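What Drornwood Throws Away: my term project on lunch waste

So I ended up with food waste because Silvana Queiroz grabbed the bus schedule topic before I could, and I'm glad she did! I spent most of February hanging around the Drornwood cafeteria with a kitchen scale and a notebook, asking people if I could weigh their leftovers. Most of them said yes (a few looked at me like I was nuts).

I talked to 17 students and weighed trays over one lunch period. The biggest pile was bread, 430 grams of it, mostly crusts and the ends of rolls. Rice came in at 400 grams and salad at 200, and I really thought salad would win. Siham Ghoneim helped me with the chart and talked me out of using a pie.

People told me the portions are too big and the line moves too fast to ask for less. I'd love to see a half-size option, the way they do it at Bultgate, and a shelf for sealed stuff that kids don't want.
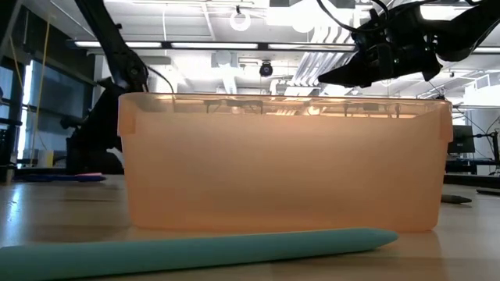 My other idea is a sign by the bread station saying you can come back for seconds. It's cheap, and I'd like to weigh everything again next term to see if the bread number drops.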